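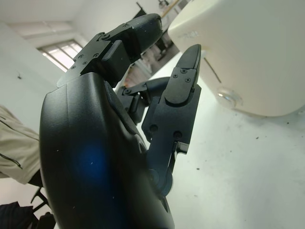
Photo 1 of 2. Skesavel Household Advice Service.

**1/** Our winter thread on bread at home follows. It covers storing, freezing, toasting and throwing away, and it draws on the household survey we carried out in Willey and Zitden in October. Please share it with neighbours who do not use this platform.

**2/** The survey was completed by 1148 households. We asked what kind of bread people bought, where they kept it, and what had happened to the last loaf by the time the next one came in. Thank you to everyone who returned a form, including those who wrote in the margins.

**3/** Of those households, 136 told us that they had thrown away at least half of their most recent loaf. The reason given most often was mould. The second was that the bread had gone hard and "was no good for sandwiches".

**4/** Bread that has gone hard is not the same as bread that has gone off. A stale loaf with no mould on it can be toasted, made into crumbs, soaked for a pudding or put into soup. Several replies from Zitden recommended frying cubes in a little oil with garlic, and we are glad to pass this on.

**5/** Mouldy bread should be thrown away. Please do not cut off the affected corner and eat the remainder: mould can spread through soft food further than the eye can follow. Do not sniff the loaf to check.

**6/** A common question concerns the fridge. Most bread goes stale faster there than in a cupboard, although mould is slower to appear. For a loaf that will be eaten within a few days, a bread bin or a cool, dry cupboard is the better place. Filled sandwiches are a different matter and do belong in the fridge.

**7/** For anything longer, use the freezer. Freeze the loaf on the day it is bought, well wrapped, with as little air in the bag as possible. If it is unsliced, slice it first. A frozen whole loaf takes hours to thaw, and households that freeze one whole often told us they then bought another to get through breakfast. 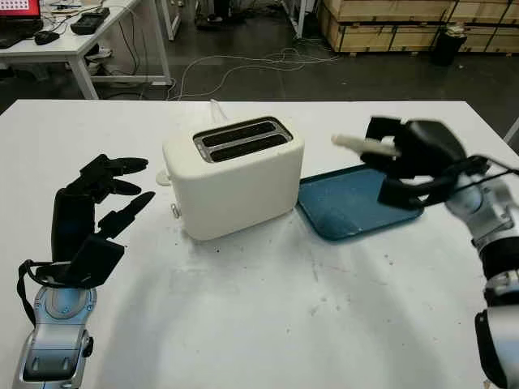 **Gualtiero Sanna**
Household Advice Officer, Skesavel

**8/** Sliced bread can be toasted straight from frozen. Many toasters have a setting for it; on those that do not, a slightly longer time will normally do. There is no need to thaw the slices on a plate beforehand. Slices that have frozen together can be parted with a blunt table knife, away from the toaster.

**9/** Aim for a golden colour. The Food Standards Agency's advice on acrylamide applies to toast as it does to roast potatoes, and very dark patches are best avoided.

**10/** Crumbs deserve a mention. They collect inside a toaster and on whatever it stands on, and a build-up inside can catch fire. Switch off at the wall, unplug, and let the appliance cool completely before emptying the crumb tray, if it has one. The maker's instructions will say how it comes out.

**11/** Never put a knife or fork into a toaster to free a slice. Unplug it, wait for it to cool, then turn it over gently. This appears in every edition of our kitchen leaflet and it will go on appearing.

**12/** Keep the toaster away from curtains, kitchen roll and the underside of wall cupboards while it is in use. Do not leave it unattended.

**13/** On dates. A "best before" date is about quality. Bread that is past it may still be perfectly good to eat if it has been stored properly and there is no sign of mould. A "use by" date is about safety and must be followed. You will find "use by" dates on many chilled fillings — please check them separately from the bread.

**14/** The end of December brings particular difficulty. Shops close, people buy an extra loaf or two in case, and visitors leave before the bread does. If you have more than you need today, freeze half of it now.

**15/** Bread sauce and stuffing are both good uses for stale crumbs. Crumbs may be frozen in a tub or bag and used by the spoonful with no thawing. Label the tub. Respondents in Willey described a number of puddings thickened with what proved to be ground almonds, or the reverse.

**16/** We were asked about ducks. Large amounts of bread are poor food for them, and uneaten bread fouls the water. Mouldy bread should never be given to any bird or animal. Oats, defrosted peas and chopped lettuce are suitable in small amounts.

**17/** Bread that cannot be eaten should go in the food waste caddy, without its bag. Residents on the Arriaga estate share a communal food waste bin beside the east entrance. Collections there continue as normal over the holiday period.

**18/** For home composters: small quantities of plain bread can be added to a closed bin, buried well down. We do not advise it in open heaps, where it will attract rats.

**19/** We have printed 3000 copies of the bread leaflet. They are free from the libraries in Willey and Zitden and from the front desk of the Arriaga community centre. A large-print version is held at each of these and may be taken away. Please ask if it is not on display.

**20/** A correction to last winter's leaflet. The line on page 2 advising readers to keep rolls "in the warmest part of the kitchen" should have said "the coolest". Copies still in circulation should be recycled.

**21/** The full survey results, with the questions as they were put to households, will be published in the new year. Comments on this thread are read by the advice team when the office is staffed, and replies may be slower than usual until then.

Posted for Skesavel Household Advice Service, Dec 26, 2024.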